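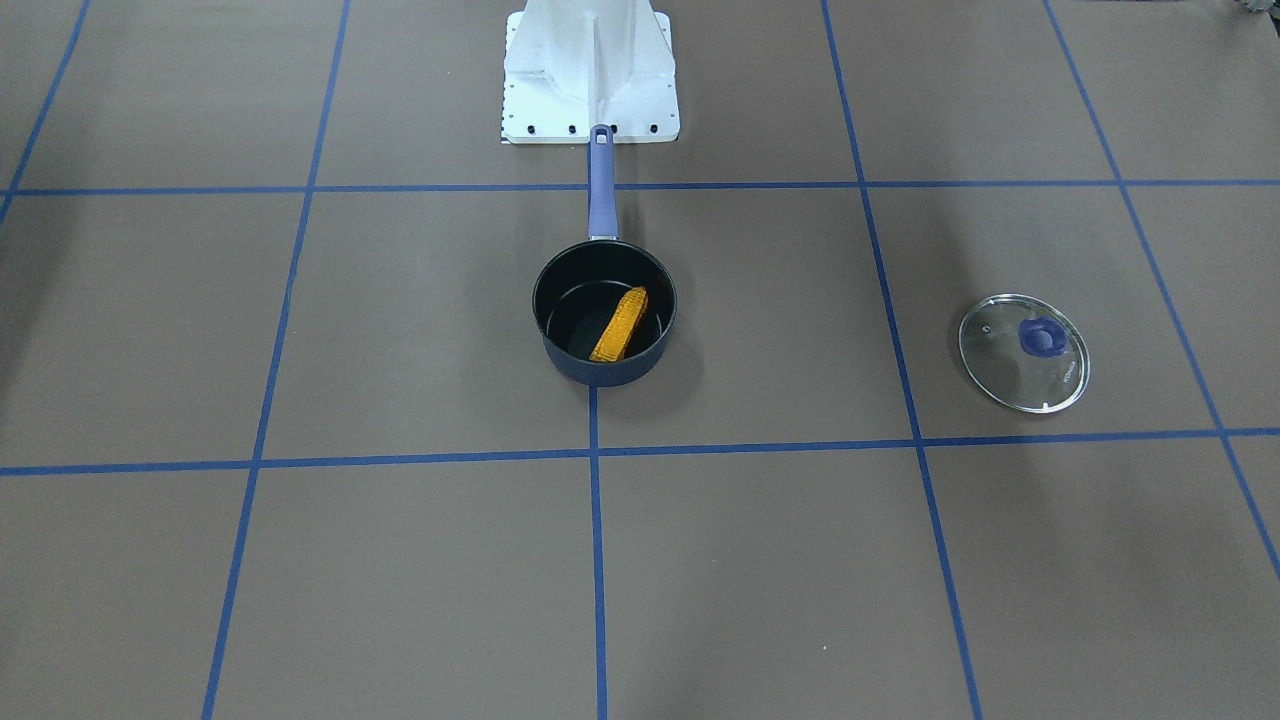
One reader wrote in after the last page on play food to ask whether a child of two gets anything out of a real pan that she wouldn't get from a plastic one, and said that her own toy hob had been ignored for months while the kitchen cupboards were emptied every morning.

Print this page | E-mail this page

Setting up a pretend cooking game with a small saucepan

I would use a real pan. A child who empties the cupboards is after things with some weight in them, and a lid that makes a noise when it goes on. The game below uses a small saucepan, a lid that fits it and a few pieces of toy food. It suits children from 2 up to 7, though the older ones will change the rules as they go.

What you need

A small saucepan with one long handle. Milk pan size is best, and the lighter the better. A dark inside is useful for the younger ones, as yellow and orange food shows up well against it. Check that the handle is firmly fixed and doesn't turn. Wipe off any grease and look along the rim for chips or rough places.

A lid with a knob in the middle. A glass lid lets the child see what is in the pot without lifting it, and that turns out to matter a great deal in the guessing game further down. It is also the one item that can break, so I keep it for sitting at a table with an adult and swap it for a metal lid the rest of the time. Don't use a glass lid with a crack or a chip in it, or one whose metal rim has come loose.

Toy food. Corn on the cob is the best single piece I know of. It is easy to grip, it is bumpy all over, and children know what it is. Look for a short fat one that will go right inside the pan with the lid on. Long thin food such as leeks and celery sticks out and stops the lid from closing, and the game stalls there. Whatever you choose, it should be in one piece and far too big to swallow. I don't use the sort held together with hook and loop dots, which come unstuck.

A clear table or a patch of floor. Cover it with brown paper or an old cloth if the surface marks easily.

Keep the play pan separate from the ones you cook with. Ours came from the Emlow toy swap and has never been on a hob. If you must use one from the kitchen, wait until it has been off the heat long enough to be cold right through, handle and lid included, and wash it afterwards. A child who plays with a pan at the table will also reach for one on the cooker, so say the rule each time in the same words. We say "play pan on the table, hot pan for grown-ups".

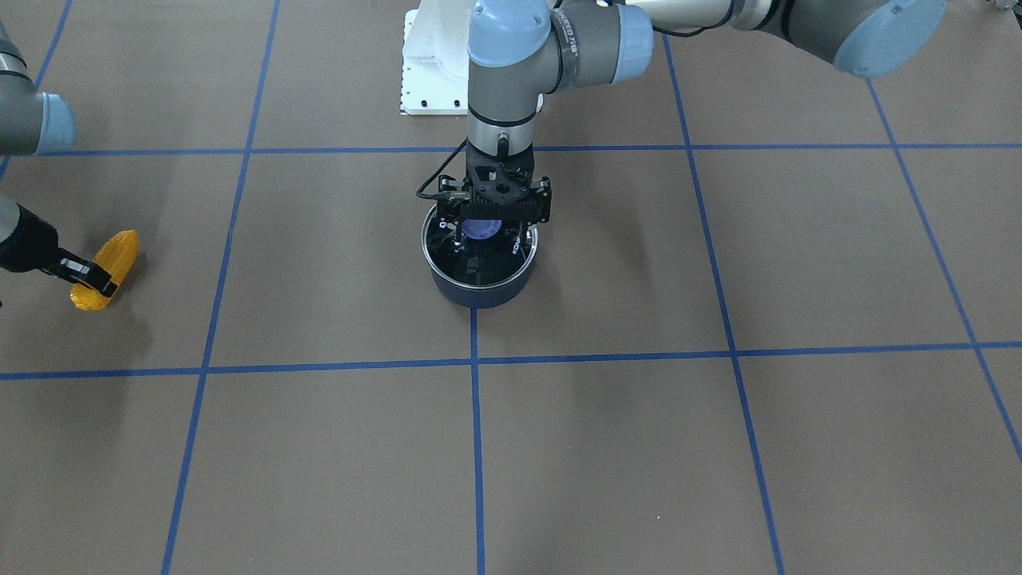

Setting out

Put the pan in the middle, where the child can reach it from either side. Turn the handle so that it doesn't stick out over the edge of the table. Lay the lid down flat on its own, a little way off, knob upwards. Put the food on the other side. Leave plenty of space between the things. If they are all in a heap the child will sweep the lot on to the floor, and you will spend the session picking up.

Start with one piece of food. Add a second when the first has been in and out a few times, and don't go above 4 pieces in a small pan or the lid won't sit down.

Playing

For the youngest, the game is in and out. Put the corn in, say "in", take it out, say "out", and hand it over. Most will drop it in from a height to begin with, for the sake of the bang. Let them do that for a bit. Then show them how to lower it, holding one end, until it rests on the bottom before they let go.

Next comes the lid. Lids are harder than they look. The child has to hold the knob, keep the lid level and bring it down over the opening, and it will often catch on one side and tip. Guide the hand from above the first few times. If it goes on crooked, leave it a moment to see whether they put it right themselves. Lifting it off is easier and is often mastered first, so you can begin with the lid already on.

With two children, give each a job. One has the food and the other has the lid. The first puts the food in and moves back, then the second puts the lid on. They have to wait for each other, and arguments over the pan are fewer as neither of them is holding it. Swap the jobs after 3 goes. It also works with an adult as the second cook.
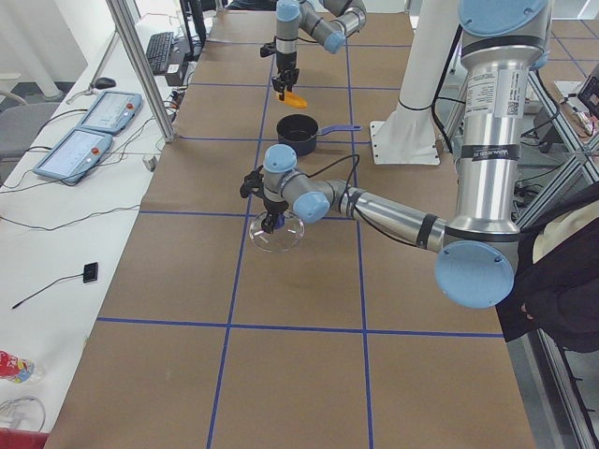 If they both go for the pan at once, slide it back to the middle and start again with the lid off. A strip of tape or a paper circle under the pan gives it a place to go back to, and children from three upwards will put it there without being asked.

The guessing game

Use this with children who can already manage the lid. Ask the child to close their eyes, put one piece of food in the pan and cover it with a tea towel. They may shake the pan by the handle and then guess. Wooden food knocks, plastic food rattles and felt food makes hardly any sound. Then take off the towel and look. With a glass lid they can check the answer before lifting it.

For a harder version, put in two things and ask for both. An orange and a carrot are good together, being so close in colour and so different in shape.

Real words for cooking

Use the words you would use at the hob: boil, simmer, drain, lid on, lid off. Leave out "be careful", which means very little to a small child, and say what you want done. "Two hands on the handle." "Put the knob down gently." A pan with a long handle pulls down at the pot end when it's lifted from the far tip, so show them where to hold it, close to the pot. Again, this is for the play pan only.

Clearing away

Let the child do it. Food goes in the pan, lid goes on top upside down, knob inside if there is room, and the pan goes on a low shelf with the handle to the wall. A basket is fine if you have no shelf, but take the glass lid out and put it somewhere higher.

Wash plastic food in warm soapy water and stand it on a rack. Wooden food should only be wiped. Corn of any kind holds dirt between the kernels, and an old toothbrush will get it out.

Print this page | E-mail this page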